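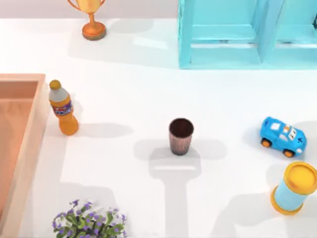

Most equipment budgets for robot arms are written backwards. The purchase price goes on the first line, because the vendor supplies it, and everything else is squeezed into whatever the finance office will still approve. I have reviewed a fair number of these requests over the years and written several bad ones myself. My view is that a small group planning its first manipulation cell should pay for simulation first, for as long as a full quarter, and sign nothing for an arm until that work has produced a parts list.

The usual objection is that simulation is not the real thing. Agreed. Contact is approximated, friction is a number somebody typed in, and a soda bottle in a physics engine does not flex the way plastic does. Anyone who budgets as if simulated results will carry over unchanged is going to be disappointed. But a purchasing decision does not need that level of fidelity. It needs reach, payload, the range of object widths, camera placement and table size. All of these can be settled with rigid bodies and rough masses.

Take a plain tabletop sorting task: pick up household objects of mixed shape and move them to a tray or a shelf. A cup, a bottle, a toy car and a trophy with two handles put very different demands on a parallel gripper. The cup may need an opening wider than the stock fingers allow. The toy car is low and must be approached from above, or nearly so. A shelf compartment needs a horizontal approach, and that is where reach on paper stops being useful. An arm that covers the whole tabletop with the wrist pointing down may cover far less of it once the wrist has to turn level and enter a box.

Junhao Qiu ran this exercise for our group at Varthorpe before we bought anything. We had two quotes in hand. The Stodine arm had the longer published reach, and everybody preferred it. He placed both models at the same mounting point and sampled 400 target poses across the table and the shelf. The Stodine failed on 258 of them, nearly all inside the shelf, where the elbow hit the upright divider. The Trerow, shorter on the data sheet, failed on far fewer. We moved the mount and ran it again, and the gap narrowed but did not close. We bought the Trerow. The whole study used a workstation we already owned.

The second thing simulation settles is accessories, where first budgets usually go wrong. Our original request listed $2839 for mounting, fingers, cabling and a camera bracket. The figure came from an old order and had been copied forward without anyone reading it. After the layout work the same line came to $3438, with different contents: longer fingers, a taller camera post and no second bracket. The total went up, and I would defend that. A larger number that buys the right parts is cheaper than a smaller one followed by a second order, a second shipping charge and weeks of waiting.

There is a reasonable case against all this. Simulation takes staff time, and staff time is rarely free even when it does not appear on the request. Building object models is slow. Someone has to learn the software, and if that person leaves, the knowledge leaves too. We use Nepia for scene setup, and it took longer to learn than its documentation suggests. A group that plans to move one kind of part between two fixed points should skip the exercise, borrow a demo unit and measure. The argument weakens as the task gets simpler.

It also weakens if the scenes are built badly. The common fault is a table with three tidy blocks on it, spaced far apart and all facing the same way. Such a scene will approve any arm on the market. Objects should vary in height and width, some should be lying down, and some should sit near the edges of the workspace – the places where purchases are regretted. Lighting deserves some attention as well, if cameras are part of the order. Hard shadows on a white surface are a known nuisance for segmentation, and it costs nothing to move a virtual lamp before deciding whether to pay for a real one.

For anyone drafting a request in March, with the fiscal year closing behind it, the pressure runs the other way. Money has to be committed and an arm is an easy thing to commit it to. My advice is to put the workstation, the licenses and the staff hours on this year's request and move the arm to the next. Some reviewers will ask why a robotics project contains no robot. Attach the pose study plan, state the date by which it will name a model, and let them argue with that.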